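March 26, 2020

Skesberg guest house booking thing, notes before I forget. Mostly for me and Reshma, Yolandi if she wants them.

Spent the morning on the availability calendar again. Double booking on the garden flat is NOT the sync, it's the checkout hour. Gemham treats departure day as free from midnight, ours holds it till 11. So a guest leaving on the 8th and one arriving on the 8th look fine on one side and clash on the other. Changed ours to match, reran the test bookings, 128 in all. 92 clean. The rest still throw the old clash warning, all of them the flats with a kitchen, none of the plain rooms. Something in how the self-catering units are grouped? Look at that next.

Cancellations. Have stopped pretending these are a side issue, it's all that's coming in. Owner at Zondton wants guests offered a move to a later date before they're offered money back. Fine, but the form has the refund button on top and bigger. Swapped them round. Still no wording for people who paid the deposit by bank transfer, left it blank for now, MUST not go live blank.

Deposit field takes 3000 but not 3,000. Comma kills it. Known since last year aparently. Fixed in about a minute, cross with myself.

Page text for the family flat needs redoing. At present it says "fully equiped kitchen" and nothing else, and guests keep writing to ask is there a kettle, is there a cot, how far to the shops, can you park a trailer. Drafted a list with gaps for the owner to fill in. Want distance to the shops given in minutes by car AND on foot, the current "near everything" is just not true up there, it's a good long walk down the hill.
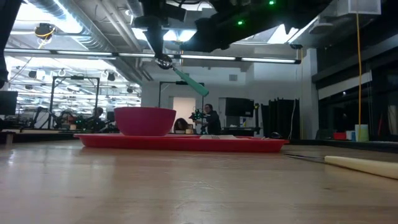

Yolandi Sithole: don't put the walking time on the listing, put it in the arrival letter. People who come to Skesberg come by car, and a long walk to the shops on the front page will only scare off the ones who'd never have done it anyway.

Not sure I agree. Have had over 8 complaints in the pile about precisely this, all from people who read the page and beleived it. Compromise maybe: car time on the page, walking time in the letter. Ask Reshma.

Arrival letter itself. Ghasemi template is the old one, with the gate code in plain text at the top. Moved it to the last message, goes out the day before arrival. Code needs changing in any case, it's been the same one for ages.

Tried the letter on my phone, the map link opens at the wrong end of the road. Tried again with the pin moved by hand, OK. Need to do the same for Zondton, haven't.

Pool line: "heated" should read "heated October to" whatever month, owner hasn't said. Take "heated" out till she does.

To do
- kitchen units grouping, the leftover clashes
- bank transfer wording
- Zondton map pin
- ask Reshma re walking time, and does she still have the price list for April or is it on the old laptop
- new gate code, tell the cleaners BEFORE the guests this time

Left the test server running, don't reset it please, the bookings in it are the ones that fail.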